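Notebook, garment handling
07/12/2019
K. Sugiyama, and whoever reads this after me

Second week of the folding cell running on the Bisberg contract. The manager's summary says throughput is steady. My summary is that the shirts are fine, the towels are fine, and the puffer jackets have opinions.

Where we stand: the Letau line does flat goods end to end now. Handora, our two-gripper setup, is meant to take the bulky returns that used to go to the back tables. Out of 100 bulky items logged since the last entry, 92 came through without a person stepping in. Six of the eight that didn't were down jackets. I have started greeting them by name.

What has changed for the crew: folding is no longer a job, it's a thing you get called over to do. Ishida shift went from four folders to one folder and one "cell attendant" — same pay grade, new lanyard. The attendant's day is long stretches of watching and then a short burst of untangling a sleeve. Two people have told me their wrists feel better. One of the two also told me she is bored out of her mind and wants the wrist pain back. I wrote both down.

On jackets, for the next person:
Pinch a fold near a seam, a small one. A big handful just squashes the air to the other end.
Don't close the second jaw until the first has something worth holding.
Slick shell over a busy print is the hard case. Try it on purpose. 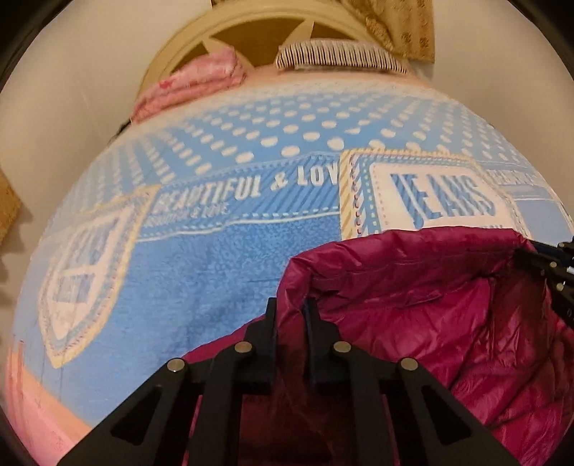
Magenta jacket, "JEANS" bedspread.

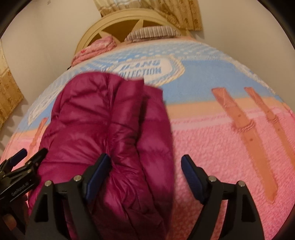
Attendant notes and complaints

1. The call light. It goes on for a real jam and also for what I'd call a pause for thought. The crew has learned to wait 11 seconds before getting up, so the light now means nothing for 11 seconds. I asked for two colors. I was offered a louder buzzer.

2. Who teaches it. The good grasps all come from people who folded for years, and we have been borrowing them an hour at a time. That hour is on nobody's schedule. Put it on the schedule, with a name for it, and count it as work. Raised this in September too.

3. Rotation. Attendants asked for half days on the cell and half on repairs. Trying it from the next shift change. Repairs lead is happy, finally has hands.

4. The counter on the cell reads 197 and nobody can say 197 of what. Reset it Friday's way or leave it, but stop quoting it upstairs.

To do: second color for the light (ask again), sleeve-first grasp on the long coats, find out where the stool went.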